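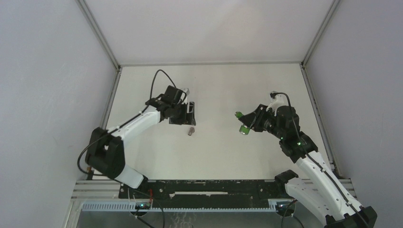
4. Preparing the table before cutting

The Mersha fabric cutter is used by hand, so most mistakes in a cut come from the table under the cloth. Choose a table that you can leave free for the whole job. A pale, mostly bare surface like the white one in the photo is good for dark cloth, as the edge of the fabric and any loose thread are easy to see against it. For white or cream cloth, put a sheet of dark paper under the first layer. The table must be at least 70 cm deep. If it is less deep, fold the cloth as explained in section 6.

4.1 Laying the cloth

1. Wipe the table with a dry cloth. Do not use wax or polish.
2. Place the cutting mat with the printed side up. Leave 5 cm between the mat and the front edge of the table.
3. Iron the cloth and let it cool down before you lay it on the mat.
4. Lay the cloth with the woven edge parallel to the long side of the mat. Smooth it from the middle to the outside with a flat hand. Do not pull.
5. Put the weights on the corners first, then along the sides.

Note: Knitted cloth needs to rest for one hour after it is unrolled. If you cut it at once, the pieces will become shorter later.

4.2 Fitting the blade

1. Check that the switch is at 0 and that the battery is taken out.
2. Press the grey button and slide the blade guard up until it clicks.
3. Put the blade on the pin with the letter M facing you.
4. Turn the nut by hand until it stops, then give a quarter turn with the key. Not more – the nut is soft and the thread can be damaged.
5. Slide the guard down and put the battery back.

CAUTION: The blade is sharp also when the motor is off. Keep the free hand behind the cutter, never in front of it.

4.3 Test cut

Make a test cut in a spare piece of the same cloth, with the same number of layers. The cutter can take up to 7 layers of light cotton, or two layers of denim. If the lower layer is not cut through, lower the foot by one mark and try again.

When the blade has cut over 600 m of cloth, change it for a new one. Old blades go back in the plastic case, with the case closed by tape.

For cutting curves and corners, see section 5.

Text: Kerstin Fagerlund
Checked by: Corentin Hoarau
Revised November 20, 2021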